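Small appliance branch circuit and a countertop microwave

Posted by grecu_k
August 26, 2021

Kitchen has two 20 A small appliance circuits, both 12 AWG copper, both on GFCI. Circuit A feeds the left run of counter, circuit B feeds the right run plus the dining outlet. Microwave is on B. With the kettle on the same circuit, the breaker trips after a few minutes. Microwave alone, no trips.

Running voltage at the outlet is 120 with nothing on and drops by four with the microwave running. Is that drop normal, or should I be looking for a loose splice?

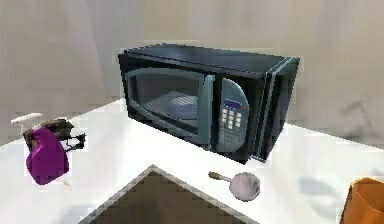

Microwave on the counter, door side.

Posted by Teodor Cârstea
The trip is overload. A microwave and a kettle together are well past 20 A, and a thermal-magnetic breaker will hold a modest overload for minutes before it opens. It is doing its job. Move the kettle to A.

The drop is a separate question. How long is the run from the panel?

Posted by grecu_k
Panel is in the garage. I have not measured it. The wire goes up, across the attic and down, so it is longer than it looks on a floor plan.

Posted by Araba Nartey
Four volts is a bit over three percent. On a long run of 12 AWG I would not chase it. Check whether the outlets are backstabbed. If they are, move the wires to the screw terminals and measure again.

Posted by Teodor Cârstea
Disagree on not chasing it. Measure at the panel under the same load first. If the panel sags by two, half the drop is on the utility side and the branch is fine. If the panel holds steady, open every box upstream of that outlet.

Posted by grecu_k
Measured at the panel with the microwave on: drops by one. So three volts in the branch. Pulled the first outlet and it is backstabbed. The counter turns a corner, and the wire from the first box to the next goes around it inside the wall.

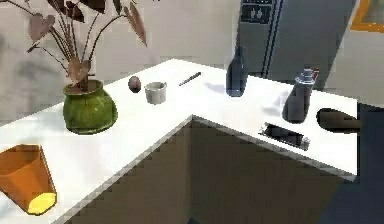 Lenuța Tănase: Turn the breaker off and verify dead before you pull the next one. Also, while you are in there, pigtail the connections so the downstream load does not pass through the device. It can't be done on the GFCI if you want the load side protected, but every outlet after it can be pigtailed.

Posted by Araba Nartey
Pigtails are optional. Screw terminals on a decent outlet are fine, and box fill gets tight with extra splices in an old box.

Posted by Lenuța Tănase
Box fill does not change. Pigtails that start and end inside the box are not counted. They do take up physical space, I will give you that.

Posted by grecu_k
Three outlets moved to screws, no pigtails. Drop in the branch is now a little under two volts. Kettle is on A. I'll pull the dining outlet on the weekend and post the reading.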